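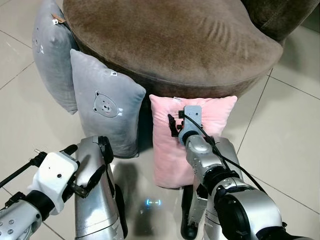
A two-armed robot at work on the cushions at the Skuletti open day.

Skuletti Opens Its Robot Workshop to the Neighborhood

HENDRICKS — Skuletti welcomed 131 visitors to its Hendricks workshop on Saturday for an open day built around one very ordinary household chore: tidying up a living room. Families, students and a good number of retired machinists came through between 10 a.m. and 4 p.m. to watch two-armed robots handle soft furnishings, fold towels and sort laundry.

We had planned for far fewer! The first group was at the door well before ten, and by lunchtime the coffee had run out twice. The team added an extra demonstration in the afternoon, bringing the total to seven, and every one of them was full.

The cushion demonstration drew the biggest crowd. Soft things are hard for robots. A box keeps its shape when you grab it, but a cushion squashes, slides and folds over on itself, and a grip that was fine a second ago may suddenly be holding nothing but a pinch of cloth. Visitors got close enough to see the black fingers press into the fabric, and the children in the front row were soon calling out advice on where to grab next.
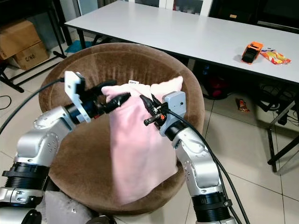
Working with two hands makes a real difference with anything floppy. One arm alone tends to drag the cloth along with it, while two can hold it from both sides and keep it open or pull it straight. Our engineers talked through each attempt as it went along, including the ones that needed a second try, and took questions the whole time. The favorite, asked in nearly every session, was whether the robot could make a bed. (Not yet — fitted sheets are on the list.)

The open day was also the first public outing for Nillon, the software Skuletti has been developing to help both arms work together on fabric. Visitors from Judus, our partner on the project, were on hand to explain how the program plans its next move and to let people try it for themselves on a practice screen. Roughly 51 people took a turn, and several went straight to the back of the line for another.

Thank you to everyone who came, and to the neighbors who put up with the parking. We had a wonderful day and we'd love to do it again. A second open day is planned for March, with longer sessions and more seating. School groups are welcome to get in touch early, as places for the morning demonstrations will be limited.

About Skuletti
Skuletti develops robot systems for everyday household tasks at its workshop in Hendricks. Questions about visits and demonstrations can be sent through the contact form on the Skuletti website.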